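Vasylyna Melnychuk sold her first Stilletti water jug in July, to her own aunt, who asked whether it came with a lid. It did not. The lid was a separate product.

By winter she had 200 of them in the hall, stacked as far as the bathroom door, and a badge from the Lendero company that said *Silver Wellness Partner*. Bohdan Hutsuliak, who lived upstairs and had signed her up, was Gold. Gold meant he had more boxes.

"It's the minerals," he told her on the stairs. "People can taste them."

"My aunt says it tastes of jug."

"That's the minerals."

He had been drinking three litres a day and looked dreadful. He said this was the old water leaving. Vasylyna wondered where the old water had been keeping itself all these years, and whether it had been happy there.

She wrote her listings at night, at the kitchen table, with the Boiko leaflet propped against the sugar. Boiko made the filters. The leaflet was a translation of a translation and promised that the drinker would become "more frequent". She put that in word for word and sold four jugs before breakfast.
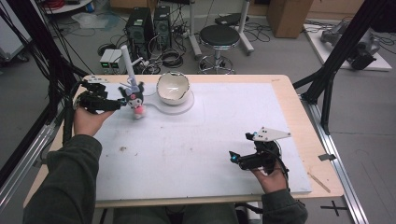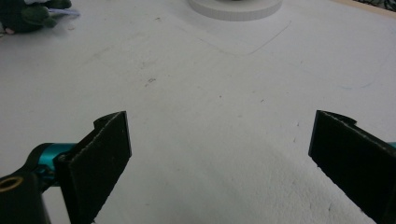
*Both taken at the white-topped table.*

The trouble came from Huvamport, where the jugs were packed. A letter arrived addressed to all Silver Partners and above. It regretted that 533 filters had gone out without anything inside them. Customers were asked to carry on as normal.

She took it up to Bohdan, who read it twice and then looked at his glass.

"Which ones?" he said.

"It doesn't say."

"Mine's fine. I can feel it working."

She went down again and opened one of her own. She shook the filter by her ear and heard nothing, then shook another and heard nothing from that either. She had no idea what a full one sounded like.

In the morning there was a message from a customer who had bought two jugs and wanted a third. She had never felt so frequent, she wrote. Did they do one with a lid?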